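Belura Public Library
Beginning in December, the Belura Public Library will change how it lends items from its household collection. This thread explains what is changing and what is staying the same.

Belura Public Library
The household collection now holds 400 items, including sewing machines, carpet cleaners, cake pans, pressure gauges and folding chairs. Any cardholder in good standing may borrow from it. Residents of Trutari may also borrow under the existing agreement between our two towns.

Belura Public Library
The loan period will be 14 days for all items. Until now, kitchen items went out for one week and tools for three, and many borrowers told us the difference was hard to remember. Items may be renewed once, unless another cardholder has placed a hold.

Belura Public Library
Late charges on household items will end. An item that is 10 days overdue will be billed at replacement cost, and the bill will be cleared in full when the item comes back in working order.

Belura Public Library
Please return household items to the Bevan Street desk during open hours. The outdoor book drop is for books and discs only. Two sewing machines were damaged in the drop this year – both have been repaired and are back on the shelf.

Belura Public Library
Holds may be placed online, by phone or in person. We will keep an item at the desk for three days after notifying you. Large items, such as carpet cleaners and folding tables, can be picked up at the side door on request.
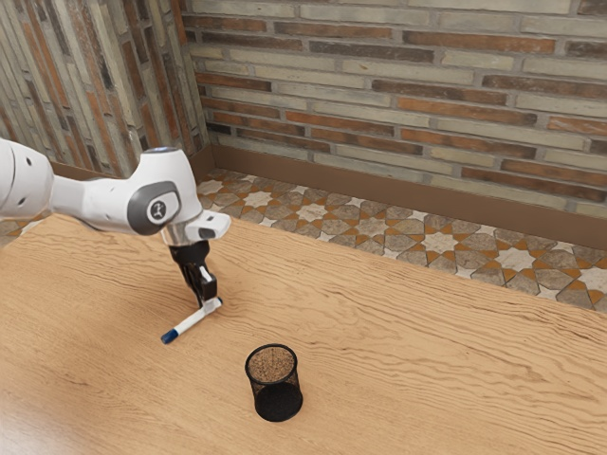 Belura Public Library
Donations to the household collection will be accepted again from the first week of December. We are looking for sturdy items in everyday use, with cords and manuals where possible. Small tables are especially welcome. We cannot accept mattresses, car seats, heaters or anything that has been recalled.

Belura Public Library
The Jivine Fund has granted the library $700 for spare parts and cleaning supplies. Hagos Yimer, who manages the collection, will use the first part of the grant to replace worn hoses and belts.

Belura Public Library
Printed copies of the new lending rules are available at the Bevan Street desk. Questions may be sent as a reply to this thread or asked at the desk until 6 p.m.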